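We use cookies to remember your preferences and to see which tips get read. Accept all / Manage settings

Rice bags, foot baths and other cheap comforts

My neck went out in May while I was reaching for a can of chickpeas, an injury with no story in it at all. The drugstore wanted a frankly insulting amount for a heat wrap with a satin cover, so I went home and made one out of rice. I've made a lot of them by now. What follows is what I know about rice bags, plus a few notes on soaking your feet and on making a bedroom smell like something other than a bedroom.

The rice bag

You need a closed tube of cloth, uncooked rice, and a needle if you don't own a sewing machine or have fallen out with the one you do. Use plain 100% cotton. Polyester can melt in a microwave, and so can the thread, so buy cotton thread too and check the label instead of trusting the color. Leave out anything with metal in it. Zippers, snaps, glitter and metallic print all count.

Old T-shirts are fine for the outer cover, the part that comes off and gets washed. For the inner bag you want something with a tighter weave, because jersey stretches and the rice works its way to one end and sulks there. A pillowcase is ideal. You can get a small fleet of inner bags out of one pillowcase.

Plain long-grain white rice is the stuff. Instant rice is useless here, and brown rice has more oil in it and smells like a health food store sooner than you'd like. A neck bag wants to be floppy, filled two-thirds of the way at most. My first was packed like a sausage and sat on my shoulders like a yoke.

Stitch across the tube every few inches as you fill it, making pockets. This is the dull part. Do it anyway, or all the rice will be behind your left ear.

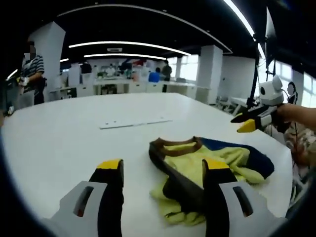

Nayeli Hinojosa wrote to say that she skips the pockets entirely and uses flaxseed, which slides around less and drapes better, and that anyone still on rice is making their own life harder. She may have a point. Flaxseed does hold its heat nicely and it lies very close against the neck. It also costs more, and when a seam goes you'll be finding it in the rug until you move. I've stayed with rice out of thrift and stubbornness.

Heating it without setting off the alarm

Start low. My microwave is an Orneo of great age and no subtlety, and a small bag in it gets 35 seconds, then a shake, then another 35 if it needs it. Yours will be different. Put a mug with an inch of water in beside the bag, and don't walk off to answer the door.

Shake the bag before it goes anywhere near skin. The middle gets much hotter than the outside, and the outside is what you'll poke with a finger and pronounce perfect. If it smells toasted, you've gone too far. If it smells burnt, the bag is finished. Throw the rice out once it has cooled and save the cover.

Let it cool all the way before you heat it again. Don't sleep on a hot one, don't give one to a baby or to anybody who can't feel heat well or can't push it off, and don't put one on a fresh sprain. A fresh sprain wants cold, and the same bag can do that job after a couple of hours in the freezer inside a zip bag.

No, you can't wash the inner part. I get this question a lot and I understand the hope behind it. Wash the cover, air the inside, and start over with new rice when it begins to smell tired.

Scent, in moderation

Dried lavender goes straight in with the rice. One spoonful is pleasant, and 3 is a visit to a great-aunt. Dried mint is good for a stuffy head. Cloves are strong, so use two or three at the very most and break them up, or you'll feel each one.

I don't put essential oil on anything that goes in a microwave. Oil makes a greasy spot, the spot gets hotter than the rest, and the kitchen smells of scorched peppermint for as long as you own the kitchen. If you want oil, put a drop on a cotton ball and leave it in a dish across the room. Keep it away from cats. The cat will have opinions, and in this case the cat is right: a lot of those oils are bad for them.
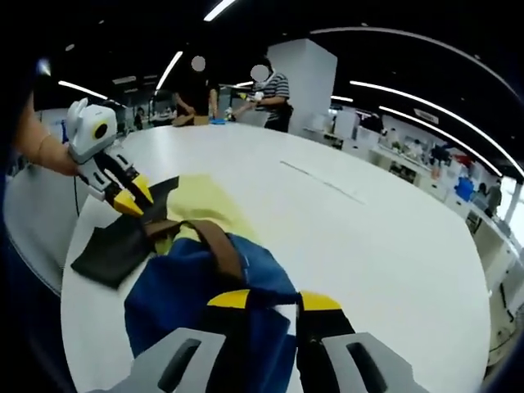 A dish by the window works better than one on the nightstand. Close up, your nose quits noticing after a few minutes, and then you add more, and then your spouse moves to the couch. I was given a Rovness diffuser two winters ago, with colored lights and a sound like a small frog. It lives in the closet, where it can be relaxing by itself.

The foot bath

A dishpan is the right shape and costs next to nothing. Buy one just for feet and mark it, in letters that can be read by a person in a hurry to drain pasta.

Set it down where you plan to sit, on a towel, and fill it there from a pitcher. I've carried a full dishpan across a living room once. Warm water to the ankle, no hotter than you'd use for a bath, and ten or fifteen minutes is plenty. Epsom salts are nice if you have them. I put in 200 grams because my scale was already out, and half a cup would have done just as well. I can't swear the salts do anything the warm water wouldn't do by itself, but I like pouring them.

Before you sit down, get everything within reach: dry towel, socks, phone, remote, the drink. You'll forget one. It will be the towel.

If you have diabetes or poor feeling in your feet, ask your doctor before you soak them. Everybody else can go ahead and wrinkle.

Dry between the toes. Then socks, clean ones, warmed on top of the dryer if it happens to be running. Csaba Bárány warms his around a hot water bottle under the covers, and his note on the subject ran to two pages, so I have to assume it's good.

Covers that come off

Back to covers, which people skip and then regret. A sleeve from an old cotton tee is nearly the right shape for a small bag already. Hem the wide end, sew the narrow end shut, and tuck the extra inside the way you would with a pillowcase. For a neck bag, cut a long strip from the body of the shirt, from side seam to side seam, and fold it lengthwise. Cut around any printed design. Ribbed collars make good ties if you snip them off in one piece, and a good tie beats a button, which gets hot.
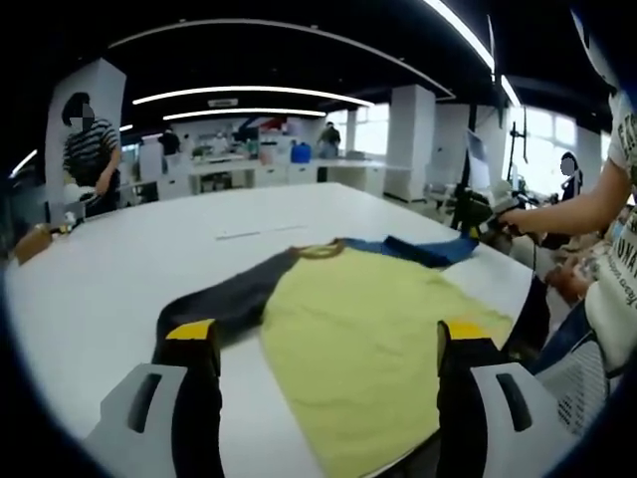 Pale yellow-green tee with a brownish-mustard collar.

Wash the shirt once more before cutting, without fabric softener, since whatever perfume is left in it will come out with the heat. Wash covers with the towels. I keep two going for each bag, and a third that I cut too short and can't bring myself to throw away, so if you have a very narrow neck, write to me.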